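Grippers and food packets: bench rules for the home workshop

Reading time: 2 min

Two-finger grippers mark film packaging easily. The following practice applies to hand-held and arm-mounted tools used for sorting groceries or packing a carton at home.

1. Wipe the pads with a damp, lint-free cloth before each session. Degreaser leaves residue and should not be used near food.

2. Check the finger screws for play. Tighten by hand, then a further quarter turn.

3. Pinch a crisp bag by a lower corner or a sealed seam. Gripping across the middle crushes the contents.

4. Set the carton down with its flaps up and leave them up until the last item is in. Folded-in flaps catch the fingertips.

5. Where two tools share a work area, agree on which one enters the carton first. The other stays outside the flaps.

6. Retire any pad with a visible nick. Log the change in the tool's notebook, with the colour and grade of the new pad.

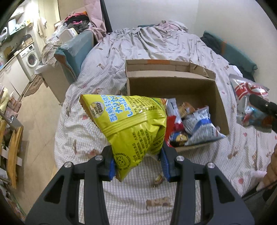 Packets with a split seam are set aside and not regripped. Soft surfaces such as a doona shift under load, so lower the tool slowly and release only once the item is supported.

13 comments | 82 shares

Ailsa Gillies: Does rule 2 hold for nylon screws?

Esko Kettunen: No. Finger tight only, they strip.

Struan Moncrieff: Rule 6 should give a pad life in cycles. I change mine at 672.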